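Clullico Tenant Repair Program
Progress report to the Lindqvist Fund, second quarter

Summary

The program helps renters in the Clovel district get small repairs done and settle in after a move. In this quarter we closed 31 repair requests and started work on the renter handbook. Spending is in line with the budget except for the printing line, covered under Budget below.

Doors and windows

Drafts and sticking doors made up the largest share of requests. Most were solved by planing an edge, moving a strike plate or fitting new weather strip. Doors with glass in them take longer, and we now book a double slot for those. Two requests were passed back to the landlord because the door frame had shifted and the work was beyond our scope.
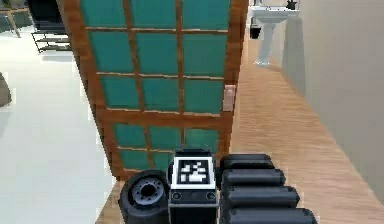 Wood-framed door with teal glass panes.

The supplier we used last year stopped carrying the wider weather strip. Clinside has it in stock at a slightly higher price, and we opened an account there in April.

Plumbing

Running toilets and slow drains came next. The water company's leak letters brought in several households that had not heard of us before. We replaced flappers and fill valves from the parts stock the grant paid for in the first quarter. Supply line work still goes to a licensed plumber, and the wait for that was longer than we would like, mostly in May. 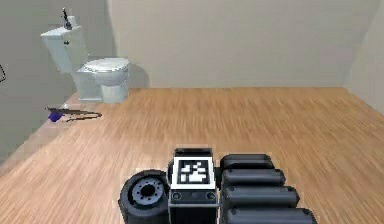

Bathroom with a two-piece toilet and wood floor.

We asked renters to report whether the repair held after a month. Replies are still coming in and will be included in the next report.

Furniture referrals

Five households were referred to the furniture bank after moving into unfurnished units. Sofas and beds are requested most. Delivery remains the weak point: the furniture bank's van is shared with another agency and is only free in the mornings. We have asked for one afternoon slot a week and are waiting on an answer.
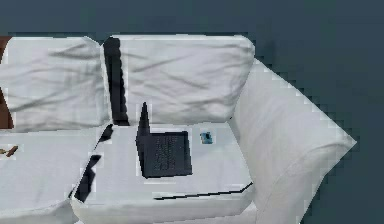 White sofa with two back cushions.

Renter handbook

A first draft of the handbook is finished. It covers reporting a repair in writing, what to keep copies of, and how to shut off water and power in a unit. The section on deposits is with the legal clinic for review. Renters who tested the draft asked for a version they could read on a computer or phone, so we will post it online along with the print run.
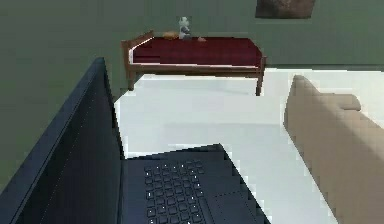 Budget

The printing quote came in $2,000 over plan. We propose to cover this from unspent training money and ask for your approval by the end of July. No other changes to the budget are requested.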